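Astton Display Set – Set-up Guide
Section 4: Fitting and lifting the clear cover

Read this section before you take the cover out of its box. It applies to the plain cover (part 393) and the tall cover (part 786). If you have the Brillside base with the raised rim, follow Section 5 instead.

What you need
– the cover
– a flat surface or base, at least 40 mm wider than the cover on every side
– two soft, lint-free cloths
– the cotton gloves from the accessory bag (part 93)
– the piece you want to display

4.1 Preparing the surface

1. Choose a place out of direct sun. A window sill is not suitable.
2. Check that the surface is level. If the cover rocks when you press lightly on one side, move it or use the felt pads supplied.
3. Wipe the surface with a dry cloth. On a white or pale surface, look along it from a low angle, as dust is hard to see from above.
4. Leave painted surfaces for a full day after painting before you stand the cover on them.

Note: A matt surface gives fewer reflections than a glossy one. The Bunasgate board is matt on one side and satin on the other. Either side may face up.

4.2 Cleaning the cover

1. Put on the gloves.
2. Take the cover out of its box with both hands and set it down on a folded cloth, open side down.
3. Wipe the outside from the top towards the rim. Do not rub in circles.
4. Lift the cover, turn it over and wipe the inside in the same way, using the second cloth.
5. Hold it up to a lamp and check for finger marks. Marks on the inside are much easier to deal with now than later.

CAUTION: Do not use window cleaner, methylated spirit or anything with a scouring action. If a mark will not come off dry, use a cloth dampened with lukewarm water and dry the cover straight away.

4.3 Placing the piece

1. Stand the piece in the middle of the surface. Small round pieces should be held with a dot of display putty, no bigger than a lentil.
2. Check the clearance. There should be at least 10 mm between the piece and the wall of the cover all the way round.
3. Remove any loose thread, label or packing from the piece.

CAUTION: Do not cover anything damp. Moisture will mist the inside of the cover and may mark the surface underneath.

4.4 Lowering the cover

1. Hold the cover by its sides, low down near the rim, with one hand on each side.
2. Bring it directly over the piece and lower it straight down. Do not tilt it or slide it into place.
3. Let the rim meet the surface evenly all round, then take your hands away.
4. Step back and look from the front and from both sides. If the piece sits off centre, lift the cover and move the piece – do not push the cover across the surface.

The curve of the wall bends what you see through it. A piece may look larger and softer through the cover than it does in the open, and its edges may seem to shift as you walk past. This is normal. Faint grey bands near the edge of the cover are also normal and are not scratches.

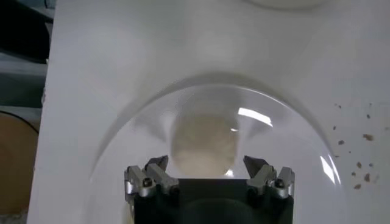

Fig. 4.2 Clear cover over a small round beige piece on a white surface. Note the glare from overhead light at the upper right and along the side wall.

4.5 Reducing glare

1. Switch off the ceiling lights one at a time and see which of them shows on the cover.
2. Move the display or the lamp until the bright patch no longer crosses the piece from the usual viewing side.
3. If you cannot move either, fit a shade or a weaker bulb. Side lighting from a low lamp usually works better than light from straight above.

4.6 Lifting the cover

1. Put on the gloves and clear a space beside the display.
2. Grip the cover low down on both sides and raise it straight up until it is well clear of the piece.
3. Set it down on a folded cloth. Do not stand it upside down on its top.

Spare covers are ordered by part number. Gloves and putty are sold together as Fragkou pack 1281.

Section text checked by Desta Sisay, May.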